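Millo Matt Table Coating: Frequently Asked Questions

Last updated 08/12/2022

What is Millo?
Millo is a water-based matt coating for indoor tables, desks and worktops. It is made by Durrani at the Nundport works and sold in tins of 600 ml. It replaces the older Brosivness range.

Which surfaces can be coated?
Bare wood, primed board and sound existing paint. Glass, tiles and bare metal must be primed first. Do not apply over wax or oil.

How many coats are needed?
Two on primed board, three on bare wood. Leave 11 hours between coats at normal room temperature. Sand lightly with fine paper before the final coat and wipe off the dust.

Why does the colour look different across the table?
A matt finish scatters light and has very little shine, so shade varies with the direction of the light. A pinkish-beige top will look cooler and brighter in one area and darker where a shadow falls. Check the colour under the lighting in the room where the table will stand. 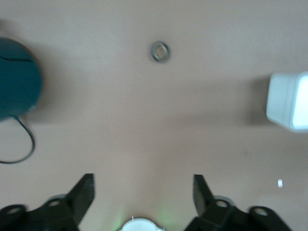

Can I put hot items on it?
Use a mat under anything straight from the hob or oven. The coating may soften and mark under direct heat.

How do I clean it?
Use a damp cloth and mild soap. Scouring pads and polish will leave shiny patches that cannot be removed without recoating.

Can Millo be thinned?
Up to 3 per cent clean water for spraying. Do not thin for brush or roller.

Is tint 204 still available?
Tint 204 is mixed to order only. Allow extra time for delivery in November, when the Nundport works closes for stocktaking.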